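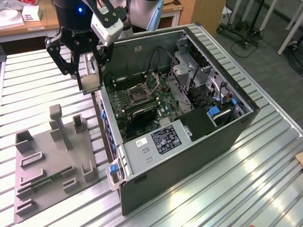

Gralance takes in old desktop computers, fixes them up and sells them on, in Govalport, out of the back half of the Cropper building on Winden Street. Towers mostly. Some all-in-ones when we have the patience. We like a tower that opens wide, lays down flat on its side and lets you get at everything, and the kind with the blue tabs and blue slot clips is our favorite by a long way. No hunting for a screwdriver every time a card has to move. Board in the middle, power supply down low with its label facing up so you can read the thing, memory slots next to the CPU socket. Whoever laid out that case had to work on computers at some point, we're sure of it.

About us, then. We keep getting asked for a longer version than the one on the flyer so this is it.

How it started

A garage, and then a bigger garage. We were buying retired office machines by the pallet and reselling the good ones at the Saturday market, and the not so good ones piled up along the wall until the car lived outside. Moved to the Cropper building 9 years ago in June. Before us it was a carpet showroom. Rent was low, the loading door was wide, and there was already power along two walls. We took it the same afternoon.

There was never a plan to do classes or parts or any of the rest. People came in to buy a computer and stayed to ask what was inside it. So we started leaving one open on the counter. Then it was a table with three open ones. Now it's a good chunk of what we do.

What we do

Refurbished desktops, tested and ready to go. Home, small office, homework, bookkeeping, the sewing room, wherever.

Upgrades and repairs on towers you already own. Memory, drives, processors, power supplies, fans. Laptops only if it's a drive or a battery. We say no to phones, sorry. There's a place two doors down.

Used parts, tested. Bins by the front window, ask if you can't find it, the labels are not all up to date.

Classes. More on that below.

Drop-off recycling for computers that are really done. Free for towers. Call first for monitors, we run out of room fast.

How a machine goes through the shop

Comes in the loading door, gets a ticket taped to it. We wipe the outside down and blow out the dust outdoors (the neighbors have been very good about this). Then up on a bench, laid over on its side, side panel off. First look is just looking. Burn marks, swollen capacitors, missing screws, a mouse nest one time.

Power supply next. We copy the details off the label onto the ticket, model and ratings, and then it gets tested under load. A weak supply will make every other part in the case look guilty. We learned this the slow way, swapping memory for a whole afternoon in a machine that had nothing wrong with its memory.

Drives come out early and go to the wipe station before anything else happens. Every drive, every time. If you want yours back instead, tell us at drop-off and we'll bag it and staple it to your copy of the ticket.

Then the board. Memory out and reseated, cooler off, old paste cleaned up, processor checked. If there's a better processor that fits the same socket and we have one in the drawer, it goes in. That is the cheapest way we know to get a few more years out of an office tower, along with a solid state drive.

After that it's cables, lid back on, and an overnight burn-in on the rack. If it passes it gets a price. If not, back to the bench, and after the second time around it becomes parts.

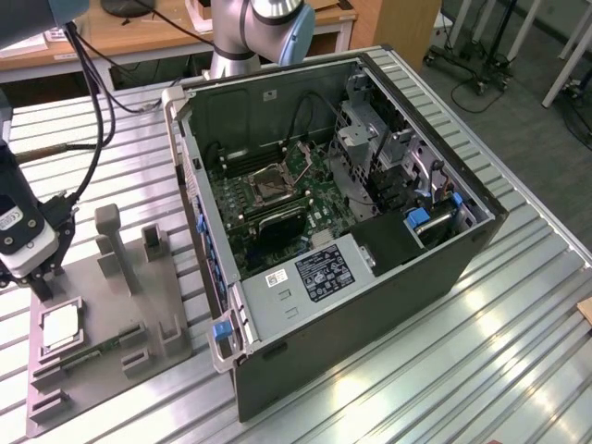 Tower open on the bench, CPU socket ready. The chip is in the square holder on the gray tray.

A word about processors

We get more questions on this than anything. People are nervous about the CPU and they should be, a little. It's the one part where a small slip costs you the whole board. So, how we do it here:

Lever up, frame open, nothing else going on at the bench. Phones down. We look into the socket with a light before the chip goes anywhere near it. Bent pins, lint, a blob of old paste. Any of those, stop.

Chip stays in its holder until the socket is ready for it. Chips lying around loose on a bench get picked up by the wrong side, or set down on a screw, or go home in somebodys sleeve.

Find the mark on the corner, match it up, lower it straight down. No pushing. It should sit there under its own weight. If it looks a hair off, lift it out and start again, there's no prize for speed. Then the frame, then the lever, and yes the lever takes more force than feels right the first time. Everybody makes a face.

Paste, cooler, fan plug. Forgetting the fan plug is the most common mistake in our classes and also, since you ask, among us.

Classes

Small groups, evenings and one weekend a month. We run 2 courses at the moment.

Open It Up is for beginners. One evening. You take the side off a tower, learn what everything is, pull the memory and a drive and put them back, close it and turn it on. No experience needed and you don't need to bring a computer. Teens welcome with a grown-up in the building.

Build Night is four evenings, one a week. Bare case on the first night, working computer on the last, and you keep it. Processor is night two, so please dont miss night two. Parts are included in the fee, all used, all tested by us beforehand. You can bring your own parts if they're a match, show us the week before.

We cap both at 13 people. That's how many stools we have and how many people can hear over the burn-in rack. Sign up at the counter or call. If it's full there is a waiting list and it moves pretty well, folks get colds.

School groups – daytime only, email us with two or three dates and the grade. We can shorten things for younger kids. They like the power supply being heavier than they expected and they like anything with a latch. 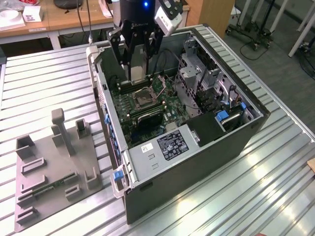
Prices and the guarantee

Our usual tower starts at $50 without a monitor. Goes up with memory, drive size and age. Keyboard and mouse are thrown in if you want them, take your pick from the tub, they've been cleaned.

Every refurbished machine we sell has a 90 day guarantee, parts and labor, no arguing. Bring it back with the receipt, or without the receipt, we keep the tickets. Used parts from the bins get two weeks. Repairs on your own machine, we stand behind the part we put in and the work we did, and if something else in there gives up the next day we'll at least look at it for free and tell you straight.

Quotes are free. If it's going to cost more than the computer is worth we say so before we start. You'd be surprised how often the answer is one stick of memory.

Why old towers

Fair question, we hear it from the kids mostly. They're easy to open. They're easy to get parts for. An office will retire a whole floor of them on the same day and there's nothing the matter with most of them except dust and a slow drive. Metal chassis, decent power supply, real slots with room for your fingers. Drive cage with latches you can work without looking. You can learn on one, mess it up, fix it and still use it for taxes in spring.

We're not against new computers. A few of us have one.

Donating

Companies and schools, we'll pick up inside Govalport if there are ten or more machines. Under that, please drop off. Loading door is around the back on the alley side, ring the bell twice, somebody is probably on the other side of the shop.

Individuals, any time we're open. What we want: desktops with the power cord, memory of any kind, working drives, processors in a tray or a box or at least something stiff. What we don't want: printers. Please no printers. Also no tube TVs and no bags of mixed chargers.

If you'd like a letter saying your drives were wiped, ask when you drop off. Much easier then than three months later.

Finding us

Cropper building, Winden Street, Govalport. Front door is the green one between the bakery and the copy shop. Parking on the street or in the lot across the way after five. The bus stops at the corner. One step up at the front, no step at the loading door, ring and we'll open it for you.

Hours are on the door and on the contact page, the contact page is the one to trust. Closed Mondays. Class nights we stay open late but the benches are taken, so come for the bins or to pick up, repairs can wait for the next day.

Page last updated 2022-10-30. Winter class dates go up as soon as we've settled them.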